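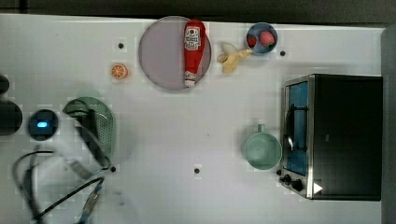
Print this post | E-mail this to a friend

So the Altevine cell is running again! It took Belmiro and me over 2 hours to sort out the gripper mount, mostly hunting for a screw.

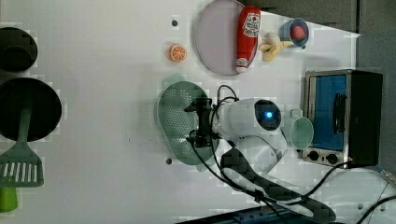
Re-teaching the home position is the bit I always rush (sorry, Ximeng). This time I went slowly, bringing the gripper in over the green colander and watching how the black cables loop out behind it.

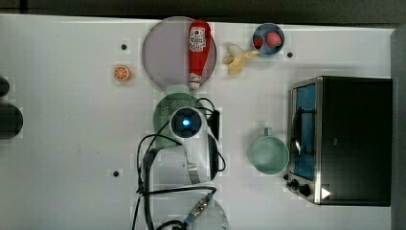 Next up is retightening the base bolts, which I've put off since May. Wish me luck!

This site uses cookies. OK | Get my newsletter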